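Start | Daten | Lizenz | Kontakt

# Zadier: Restauranttexte, deutsch

Über 900 Kurzkritiken zu Cafés und Gasthäusern, als JSONL, UTF-8.
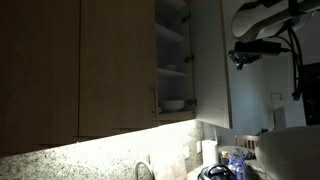 ## Felder

- `lokal`: Name des Betriebs
- `text`: Kritik, maximal 1.000 Zeichen
- `note`: Ganzzahl von 3 bis 9

Dubletten wurden im Januar entfernt.

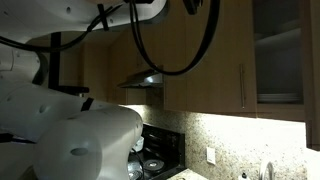 Die Noten stammen unverändert aus den Kritiken. Leere Felder stehen als `null`. Bildbeilagen werden nicht ausgewertet. Ortsnamen folgen der Liste Iltico.

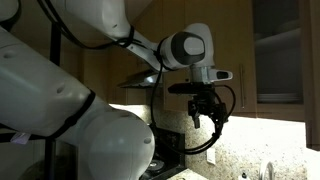

## Stand

16. August 2020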